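Rechercher sur le site
Tapez votre recherche

Gestion de crise : arrêtons d'écrire des plans que personne n'ouvre

Par Fadi Twal
27/08/2019
15 partages - 2 commentaires

En février, le fournisseur Prarna a perdu sa messagerie pendant deux jours. Chez Pandeo, son principal client, le plan de continuité existait. Il était rangé sur le serveur de Prarna, donc inaccessible. Les équipes ont travaillé au téléphone, avec des numéros notés sur des feuilles volantes.

Je ne blâme pas Pandeo. La plupart des entreprises que je visite ont un classeur du même genre, validé par la direction puis oublié. On le met à jour avant un audit, et les noms qui y figurent sont souvent ceux de gens partis depuis longtemps.

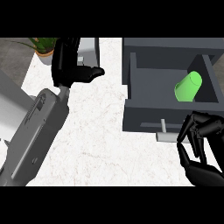

Rubrique : Organisation et risques

À mon avis, un plan de crise devrait tenir sur deux pages. Qui décide, qui remplace celui qui décide, comment on se joint quand tout est coupé. Le reste relève des métiers, qui connaissent leur travail mieux que le siège.

Irkholm a fait ce choix pour ses 1 071 salariés. Chaque site organise un exercice par an, sans prévenir - y compris les directeurs. Le premier s'est mal passé et la direction a eu le mérite de publier le compte rendu en interne. Janssen, un concurrent, préfère encore son manuel complet. Je lui conseille au moins d'en imprimer la liste des contacts.

2 079 lectures
Partager cet article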